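February 3, 2020

Fourth day of the great walking resolution. The doctor said 30 minutes, at a pace where I could talk but not sing, and I have never in my life wanted to sing on the hill up to Storuston. I made it as far as the Jellik bakery, which is 10 minutes, stood in the warm for a while, and came home with a poppy seed roll. I am counting the standing.

My left knee clicks on stairs now. It didn't click when I sat on the couch all winter, and I plan to bring this up at my next appointment.

Spent the evening reading about arch support instead of supporting my arches. Half the people on the Hollenstein walkers' forum say cushioning is everything, and the other half say cushioning ruined their lives. One man goes barefoot in September and would like us all to know it.

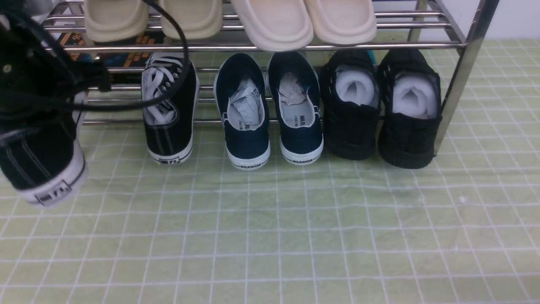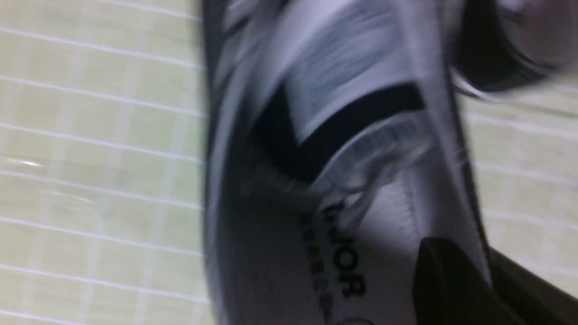 Sneakers, black first and then white.

Tomorrow I mean to try the flat route along the canal, where there are ducks and no bakery. If it rains I will do 2 laps of the Dotero parking garage and call it altitude training. The roll was stale, by the way. Ate it all the same, standing up, so that's probably exercise too. Knee still clicking. Bed.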